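Umance (method)

Umance is a method for teaching a robot arm to handle flat and folded cardboard using the view from a camera carried near its gripper. It was developed at Koltport under the Lobo project and first set out in a report dated 22 November 2018. The method deals with one narrow problem in robot learning: a controller trained on pictures taken from the wrist tends to make use of whatever lies behind the work, and fails when that background changes. Umance trains the controller on recordings made in an ordinary, busy room and adds a second training step in which recordings of the same movement, made with different things going on behind it, are compared with each other.

The name is used both for the comparison step on its own and for the whole procedure, including the way the recordings are collected. The project's later notes use "Umance training" for the first and "Umance set" for the recordings.

Background

A camera mounted on or near a gripper has a clear advantage over one fixed to the ceiling or to a stand. It stays close to the object, and the fingers keep nearly the same place in every picture. Small errors in the arm's own position readings matter less, as the controller can correct itself from what it sees.

The drawback is that the camera points wherever the wrist points. When the gripper is held low and level over a table, much of the view is taken up by the room. During a single grasp the background may pass from wall to floor to tabletop, with people moving through it. A controller trained by copying recorded movements has no built-in reason to ignore any of this. If a person happened to be standing in the same place each time the gripper closed, the controller may learn to close when it sees a person standing there.

Earlier work at Koltport dealt with the problem by putting plain screens round the table. This gave good results as long as the screens stayed up. When they were taken down, the arm often stopped short of the cardboard or closed its fingers early. Repainting the background by computer was tried next and was dropped – the cut-out edges round the cardboard flaps were poor, and the controller learned to look for the faults in the cutting.

Recording

A Umance set is collected by a human operator who guides the arm through the task. The set described in the 2018 report holds 488 recordings, each covering one attempt from the raised position to the release of the cardboard. Pictures were stored at 10 per second, along with the joint positions and the opening of the gripper. Failed attempts were kept and marked as such.

The operators followed a short set of rules. The cloth on the table was to be laid flat and fixed before a session. The cardboard was to be put down by hand in a new position for each attempt, with no attempt to line it up with the table. Scraps and small items could stay on the cloth so long as they did not stop the gripper from reaching the cardboard. People in the room were told to go on with their work, and no part of the room was closed off. 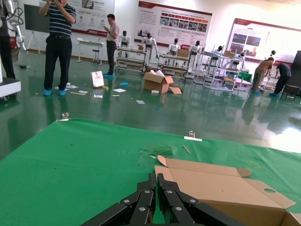 The last rule caused the most discussion within the project. A clear room gives recordings that are easier to check, and several early sessions were lost when an operator stopped halfway to let someone pass. Against this, the comparison step needs variety, and variety that comes from normal use of a room is cheaper than variety that has to be staged. The rule was kept. Sessions were broken off only if someone came within reach of the arm.

Lighting was left as it was. Glossy floors were at first thought to be a difficulty, as reflections move when the camera moves and can look like objects. The report treats them as one more kind of background change and makes no special allowance for them.

The gripper was built by Farnus and has 2 fingers. Its plates are dark, and the fingers remain in view over the whole of a movement. The report makes use of this: the position of the fingertips in the picture serves as a fixed point from which distances to the cardboard are judged, with no separate measurement of depth.

Comparison step

Each recording is cut into short pieces, and pieces from different recordings are paired when the fingers and the cardboard stand in nearly the same relation to each other. Pairing is done from the joint positions and from a hand-marked outline of the cardboard in the first picture of each recording. The two pieces in a pair therefore show much the same stage of the work, while the rest of the view may differ a great deal.

The controller is then trained on two aims together. It has to reproduce the operator's movement, and it has to arrive at the same inner description for both halves of a pair. Anything that differs between the halves without affecting the movement becomes a cost, and over many pairs the controller gives it less weight. A flap that has to be grasped is present in both halves and keeps its weight.

Pairing can go wrong where the cardboard is nearly symmetrical. A flattened box turned end for end may give an outline close to the original, although the flap to be lifted is now on the far side. The report deals with this by requiring one extra mark on the outline, placed on a feature that occurs once only.

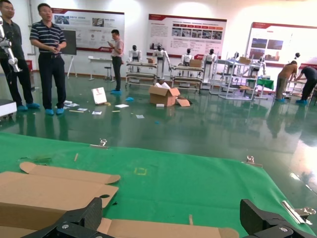 Choosing that extra mark is left to the person preparing the set, and it need not be the part of the cardboard the gripper will touch. Corners are a poor choice, as a flattened box has many of them and they look alike from a low angle. A printed label is better but may be face down. Cut-outs are preferred where the box has them, because they go right through the board and can be found from either face. The small round hole in one panel of the brown blank on the cloth is a feature of this sort, and it would still serve with the folded flaps turned the other way. Creases are not used, since handling adds new ones.

The weight given to the comparison step is raised slowly during training. Starting with a high weight leads to a controller that describes everything in the same way and barely moves. Starting at zero and leaving it there gives ordinary copying of the operator, and this is the form used as the baseline in tests.

Results

For the 2018 tests, 90 of the recordings were held back from training and used to check how closely the controller followed the operator. Controllers trained with and without the comparison step did equally well on held-back recordings that came from the same sessions as the training material. On recordings from other sessions the baseline drifted sideways during the approach, usually before the fingers were over the cloth. The Umance controller drifted less and recovered sooner.

Trials on the arm itself gave a similar picture. With the room behind the table in normal use, the Umance controller reached the chosen flap more often than the baseline. With plain screens in place the two could not be told apart. Moving the table to another side of the room made both worse, though the baseline suffered more.

Thin objects remained a source of failure. Slivers of wood and strips of card lying on the cloth were sometimes treated as the edge of a flap, and the gripper closed on them. The comparison step does nothing to prevent this, as such objects lie in the same part of the picture as the work. A later note suggested moving them between attempts so that they too would differ within a pair. In a trial set recorded in March this reduced the number of false grasps, at the price of longer sessions.

Limits

The method assumes that the background has no bearing on the task. This holds for lifting a flap on a table. It does not hold where the arm has to respond to a person, as when handing over an object, and the report warns against using a Umance controller for work of that kind. Stopping the arm when someone comes near is handled by a separate system that takes no input from the wrist camera.

Marking the outlines by hand is slow. It was the main cost of preparing the set, greater than the recording itself, and a person who knows the box well is needed to choose the extra mark sensibly. Attempts to have the outlines drawn automatically worked on rigid board and failed on torn or badly creased pieces.

The method has also been tried on folded cloth. Outlines of cloth change shape as soon as it is touched, so that few pieces from different recordings could be paired beyond the first moments of a grasp. The Lobo project did not take this line further, and its remaining work on the method was confined to cardboard and stiff paper.

See also

Learning from demonstration
Robot gripper
Visual servoing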